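Notebook, sim grasp collection
March, started 8:40

Picking up from the Ruvia hand tool set. Goal for this stretch is 300 kept grasps on the hand plane, wrist view, before we move to the next object. The count at the start was 0 because I threw out the earlier batch (see below).

Why the earlier batch went: the collision mesh for the plane was one convex hull. It filled in the handle opening and the gap under the handle, so any finger that went near the handle bounced off nothing. The policy trained on that would learn to stay away from half the tool. Rongrong Liang redid the mesh as separate pieces overnight, with the body, handle and wedge each their own hull and a real hole in the handle. Loaded it, dropped the plane from a few heights, no jitter. Mass left as it was.

Settings for the run:
Scene generator: Plovelora, ground textures on random, light direction on random
Object pose: random yaw, random tilt, settle step off
Approach: from the Falleck sampler, 2 candidates per pose
Close speed: same as for the mallet
Keep rule: object still between the fingers after lift and shake

Settle step is off on purpose. With it on, the plane always ends up on one of the same few faces and the examples all look alike. Off, we get poses that would never hold on a real table, but the wrist view doesn't care and the variety is what we're short of.

9:30. First pass finished, 722 attempts. Keep rate is lower than the mallet, which I expected. Looked through the rejects by hand for a while. Most are one of two kinds. Either the fingers close on the handle at an angle and the tool rolls out during the shake, or one fingertip lands on the wedge and the close stops early with a gap on the body side. The second kind is the one I care about, as the force reading looks like a good grasp right up to the lift.

Asked Rongrong whether we should label those separately. She thinks yes, as "false contact", and keep them in as negatives. I agree. Added the field to the log format. Old logs without the field still load and get a blank.

10:15. Checked textures. The plane scan has hard color changes on the body where patches of the scan were joined. I was going to send it back to be cleaned up, but Zou's color jitter runs over it anyway, and the depth channel isn't touched. Leaving it. If the detector starts keying on those borders we'll see it in the held-out tools, which have none.

The ground is a different question. Some of the random textures are photo ground with shadows already in them, and these don't match our light. A person wouldn't mind but I'd like to know if it matters to the model. Plan is to tag the textures with shadows in them and train once with and once without. Not today.

10:50. Stepped through poses at the pre-close point, where the fingers are set but haven't been told to move. This is the view the model gets when it has to decide close or back off, so it needs to be right.

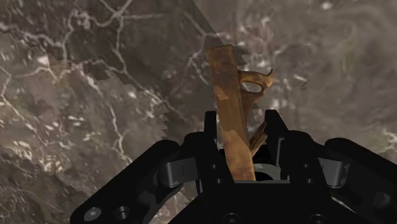 Hand plane, wrist view. Lower end between the fingertips, wedge near the right finger, veined ground texture with a dark patch at upper left.

Poses like this one go on the false contact watch list. The wedge tip comes up close to the inner side of the right finger while the body is over by the left, so I want the contact pair written out for each of them and not only the total force. Changed the logger to write object part and finger link on first touch. Adds a little to the file size, no change in speed that I noticed.

11:20. Restarted collection with the new logger. Same seed list as the first pass so the two can be compared pose by pose.

To do:
Compare contact pairs against my hand labels from this morning
Ask Rongrong if the spokeshave has the same single hull problem
Tag the ground textures
Try a narrower starting width on handle approaches
Move the thrown-out batch off the shared drive, it is still showing up in the loader's file list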